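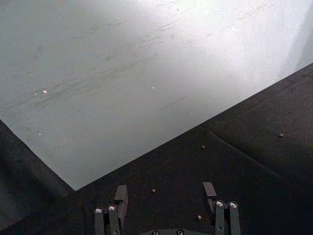
10 Jun 2023

Today I finally opened the garden hose and washed the patio, all of it, from the kitchen door until the wall of the neighbor. I wanted to do this since March, but in March there was rain and after the rain I had no wish. My back hurts now, and my shoes are still outside because I don't dare to bring them in.

The stones came out lighter than I remembered. There is one corner near the drain where the green does not leave, even with the hard brush. Ramiro Paredes told me on the phone that I must put vinegar and wait. My sister says never vinegar on this kind of stone. I put nothing. I will ask in the shop.

I also decided about the shade. For weeks I go back and forth between the sail from Nallier and the wooden pergola, the one from Taipe that comes in a kit. The pergola is beautiful, I don't deny it, but it needs four holes with concrete, and the man of the shop said 12 days until delivery and after that I must find somebody to build it. The sail needs three hooks and one post. So it is the sail, in the sand color. If the wind takes it, I will be sorry and buy the other one next year.

Ulises Quispe came after lunch with his measuring tape. He is a serious person with measuring. He measured the long side two times and wrote it on his hand, then he washed his hands at the hose and we had to measure again. We laughed a lot. He thinks the post should go behind the lemon tree, where the sun comes in the late afternoon. I wanted it nearer to the table, but I stood there with a broom in the air, pretending to be the post, and he was right. Near the table everybody would walk into it.

Then the chairs. I have six old ones and two of them are not safe anymore. I kept four, and the other two I carried to the front. The cushions I washed in the bathtub. The water was so brown that I changed it three times. They are hanging now on the line with all the pegs I own, and they look like big tired fish.

In the evening I sat outside alone for a while, with no shade yet and no cushions, only the chair and a glass of cold hibiscus tea. I was thinking about my aunt's terrace, where we ate every summer night when I was small. It was not a nice terrace, it had a water tank and a broken sink, but she had basil in cans all along the wall and a string of lights that worked only if you pushed the plug to the left. I would like mine to be a little like this. I don't need the fire pit from Zerkton that Ramiro sends me every week. With 70 dollars I can have the lights and still some pots.

To buy: hooks, the good ones, not the thin ones. Basil, 20 liters of soil. A new nozzle for the hose, because the old one wets me more than the floor. Ask about the green corner.

I have 29 mosquito bites. I counted them in bed, I don't know why. Tomorrow a citronella candle too - or long pants.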